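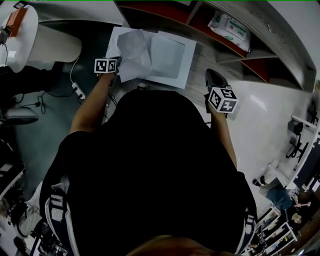

I'm after a few more people to help us find out whether a machine can manage the dull jobs at home yet. My short answer is no, not really - ask one to fold a shirt and you'll have time to make tea. So we do the chores ourselves first, holding a gripper in each hand, and even pressing down on a crumpled sheet of paper is fiddlier than you'd think!

Sessions at Restulow run through October, 2 hours each, with a break and biscuits. You don't need any experience, but you should be happy working down on the floor for a bit. We've got 9 places left. Drop a line to me, Rosário Guerreiro, at the Restulow front desk and tell me which chore you hate most - mine's socks.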